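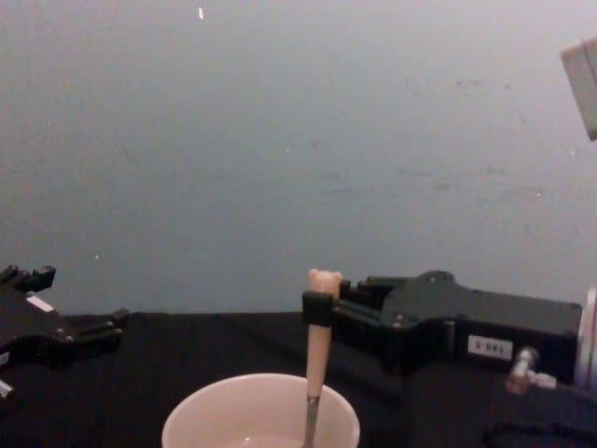

Bear spoon in the right-hand gripper, stirring end in the bowl.

Gripper tips for small kitchen jobs

Makers love to show a robot stirring something. Stirring is about the easiest thing you can ask of a gripper, so don't be too impressed, and don't buy on the strength of it. We have been trying two pairs of parallel fingers, one from Ludine and one from Brarkberg, on the sort of jobs a kitchen throws up. Some notes, for anyone tempted.

Start with the handle. A chunky one with a knob on top is kind to a gripper: the pads have something to close on, and the knob stops the spoon sliding down through them. Try a plain flat teaspoon before you believe any claim about grip. Ours twisted in the Ludine fingers on 9 goes out of 11. The Brarkberg pair did better but marked the handle.

Hold it high. Gripping near the top of the handle keeps the pads out of the food. It also makes the spoon swing more when it meets anything thick. Thin liquid is no test at all. Porridge is, and so is cold butter, which neither pair could manage.

Stop the bowl wandering. A cloth underneath helps a little and a damp one helps more. If the seller's film shows a bowl that never moves, ask what is under it.

Cover the table in something dull. Shiny worktops confused our cameras far more than poor light did. Matt black cloth is cheap and works, though it shows every drop of milk and you will be washing it constantly.

Mind the cable. Leave enough slack for the arm's longest reach, then run the full movement slowly with an empty bowl. Ours caught a mug the first evening.

Two arms or one? The brochure from Clelumberg says two, naturally. For stirring, the second arm mostly waits. It earns its keep if you want a bowl held or a lid lifted, and even then a heavy bowl does the first of those for nothing.

Wipe the pads after every session. Milk dries in the grooves and the grip gets worse so slowly that you blame the controller. We did, and swapped in a Charvát unit for a whole afternoon before anyone looked at the rubber. The Charvát was smoother at low speed, I'll give it that. It was also fussier to set up, and the manual runs to 187 pages.

On cost: spare pads for the Brarkberg came to 11 pounds a pair, and we are on our third pair since March. Check the price of the bits that wear out before the price of the arm.

Next on the list is whisking an egg. I don't expect much.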